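4. What people told us about hiring tradespeople through Gelta
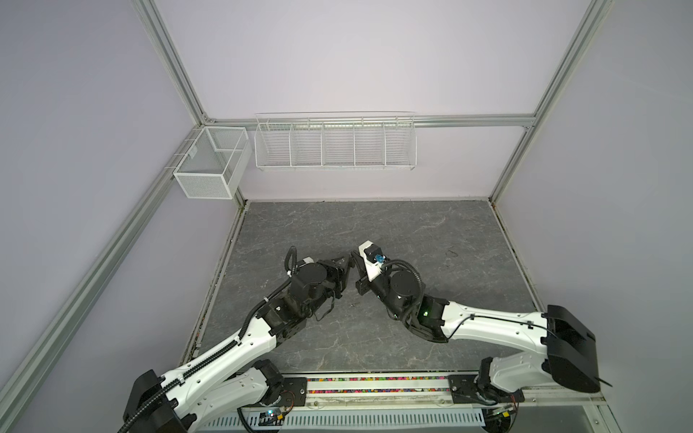 Figure 3. Wire baskets mounted at the back of the enclosure.

I want to start this section with the thing that surprised me most, and that's how little anybody in our interviews cared about price. We had a whole block of questions on it. We'd built a lovely little card exercise where people sorted quotes from cheap to dear and told us where they'd stop being comfortable, and most of them got through it politely and then went straight back to talking about whether the plumber would turn up. Turning up was everything! I'd say a good half of my notes from Avmont are about waiting in for somebody.

So a word on how the platform handles that. Gelta lets a customer post a job, gets replies from tradespeople nearby, and then leaves the two sides to fix a time between them in the chat. There's no booking slot as such. The other service we looked at, Munteanu, makes the tradesperson choose a slot before the customer can accept, and if they miss it the job goes back on the board. On paper the second way is tidier, and I went in fairly sure people would like it better. The customers did, a bit. The tradespeople really didn't. One tiler told me he'd stopped using it altogether after 3 missed slots in a single month, all of them (he said) down to the job before running over, and he'd rather lose work than have a red mark by his name for something he couldn't help.

I have a lot of sympathy with that. If you've ever taken a bath panel off you'll know that the job you quoted for and the job you find are two different animals. The painters had it easier, and so did the people who put flat-pack furniture together, and those two groups were also the ones who said nice things about slots. I should have split the sample by trade from the beginning and I didn't, so please read the comparison with that in mind.

4.1 Promotions and what they did

Both services ran a discount during our fieldwork, which was a nuisance for us and quite interesting as well. Gelta's was a voucher for first-time customers in January. Munteanu's was aimed at the workers and cut the commission on their next 6 jobs. We hadn't planned for either of them, so what follows comes out of the second round of interviews, where I simply asked people if they'd noticed.

The customers had noticed the voucher, and a fair few had used it on something tiny – a dripping tap, a shelf, a door that had stuck for years. Tradespeople grumbled that these jobs barely covered the petrol. But several of them also said that the tap turned into a bathroom later on, and one electrician in Mundmont had kept a tally in the back of her diary of which small jobs had led to bigger ones. She read it out to me over the phone and was a little cross to find it came out better than she'd been telling everyone.

The commission cut got a warmer welcome and, as far as I can tell, changed very little. People took the same jobs they'd have taken anyway and kept a bit more of the money. Good for them. What it did do was get the tradespeople talking to one another. They passed the news round in their group chats, and in those same chats they swapped notes on awkward customers, on how to word a quote, and on which streets in Avmont were impossible to park a van in. I'd love to have studied those chats properly, but our ethics approval didn't stretch to it and I only know what people chose to tell me.

4.2 Reviews

Everyone reads them and hardly anyone trusts them. That's the short version. The longer one is that customers had worked out their own ways of reading, and these were often pretty clever. They skipped the top reviews. They looked for ones that mentioned a problem and how it was sorted out. A retired teacher told me that she wouldn't hire anybody with a perfect score, since in her view that only meant they hadn't done much yet, and I heard milder versions of this from other people in her age group.

On the other side, tradespeople found asking for a review embarrassing. Some had a line they used at the door, and some sent a message in the evening, and a couple had just given up. The ones who'd been in the trade longest were the least bothered – they had work coming in by word of mouth and treated the app as something for quiet weeks. For the newer ones it mattered terribly. A young joiner had 4 reviews to his name when I first spoke to him, and he could recite every one of them.

I think there's a gap here that neither service fills. A review tells you about a finished job, and what our customers wanted to know was what the person was like when things went wrong halfway through. You can't get that from a star rating. You might get it from a neighbour, and people did ask their neighbours, even the ones who'd already booked through the app and had nothing left to decide.

4.3 Things I'd do differently

We leaned on phone interviews far too heavily. Tradespeople answered from the van, or on a lunch break with a radio going, and I lost whole stretches of recording to that. In the 3 cases where I could go and sit with somebody for a morning, I learnt more before the first cup of tea than I had in an hour on the phone. I'd also pay people better for their time. An hour talking to me is an hour not earning, and more than one person pointed this out (nicely).

We come back to the question of missed slots in Section 5, with the booking records alongside.

Comments

tilebytile
Glad someone has written this down. The slot thing finished me with those apps as well. You can't tell a wet floor to hurry up.

Reader in Mundmont
Did you ask anyone about deposits? That's where I always come unstuck, how much to pay up front and whether you'll ever see them again.

oldsashwindow
I do exactly what the retired teacher does. Straight to the bad reviews, and then see how they've answered.

tilebytile
@Reader in Mundmont I ask for materials only and the rest when it's done. Most people are fine with it.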